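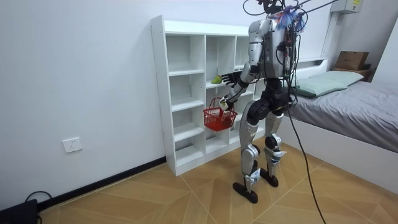 Figure 1. Shelf-to-basket task, bedroom cell. Basket in one hand, the other hand at the shelf beside the green-and-yellow item.

Sarkudside Shelf Tasks: data card and operating rules

Version date: 2019-04-07
Maintainers: Selorm Quaye (recording), Nhyira Sarpong (safety and annotation)

Scope

This card covers the shelf subset of the Sarkudside household recordings. It sets out what is in the subset, how episodes are accepted or rejected, and the rules that apply when the robot is powered in the bedroom cell. Kitchen and hallway tasks have their own cards and use a different stop procedure. Do not carry rules across.

Contents

Episodes: 108
Maximum length: 4000 control steps
Item layouts: 9
Annotators per episode: 2
Directories: episodes/, labels/, rejected/, calib/

Rejected episodes are kept. They are not part of the 108 and must not be merged into training splits. Each one carries a reason code in rejected/index.csv.

Task definition

The robot stands facing an open shelving unit and holds a basket by its handle. An item is placed in one compartment. The free hand takes the item from the shelf and puts it in the basket. The episode ends when the item is released inside the basket, when the item is dropped, or when the step limit is reached. All three endings are valid data if the rules below were met.

Rules for the cell

R1. The overhead tether stays attached whenever the legs are powered. This includes standing still.

R2. Floor cables run behind the robot and away from both feet. If a cable touches a foot, stop, power down the legs and lay it again. Do not move a cable while the robot is standing under its own control.

R3. No person is inside the marked floor area during an episode. The operator stays at the Vedon console with one hand on the stop button. A second person watches the feet.

R4. One item on the shelf per episode. Items for later episodes are stored outside the cell.

R5. The shelving unit is checked for movement before the first episode of each session. Push at the top corner with an open hand. If the base lifts, do not record.

R6. Arm speed is held at the Aryee "indoor low" profile. Profile changes need both maintainers and a new calib/ entry.

R7. After a fall arrest or a stop-button press, the session ends. Inspect the joints, tether and shelf, and fill in the stop form before power is restored. 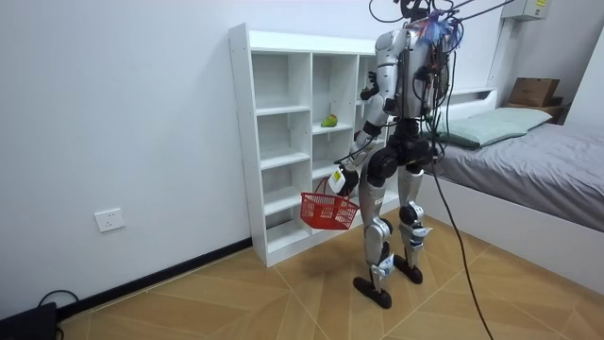

Figure 2. Floor cable running from the robot's back, across the tiles toward the bottom edge (see R2). Overhead cables leave at the top.

Acceptance checks

An episode is accepted when all 4 checks pass:

1. The item and the basket handle are both visible in the first image of the fixed view.
2. Joint logs have no gap longer than one control period.
3. The start layout matches the layout code in the file name.
4. No rule from R1 to R7 was broken. A good grasp does not excuse a broken rule.

Check 4 is signed by the person who watched the feet, never by the operator.

Annotation

Labels are made in Pustier with the shelf template. Mark four events: reach start, first contact, lift, release. First contact is the earliest image in which hand and item touch. If the hand hides the item, use the joint log and set contact_source to "log". Do not guess from arm speed alone.

Name compartments by column and row as seen from the fixed view, left to right and top to bottom. Earlier drafts numbered rows from the floor. Files from before the November relabel still use that order and have row_origin set to "bottom".

Known limits

The head is often outside the fixed view, so head pose must be read from the log. The robot's torso and arms hide part of the shelf in many episodes. Only one room is covered, and lighting varies little. Results from this subset say nothing about cluttered shelves.

The rules are local working rules. They were written for this cell and do not replace a risk assessment for another site.

Changes

Send corrections to Nhyira Sarpong with the episode number and the event name. Rule changes are listed in RULES_LOG.txt. R2 was reworded in this version; the earlier text allowed the cable to pass between the feet.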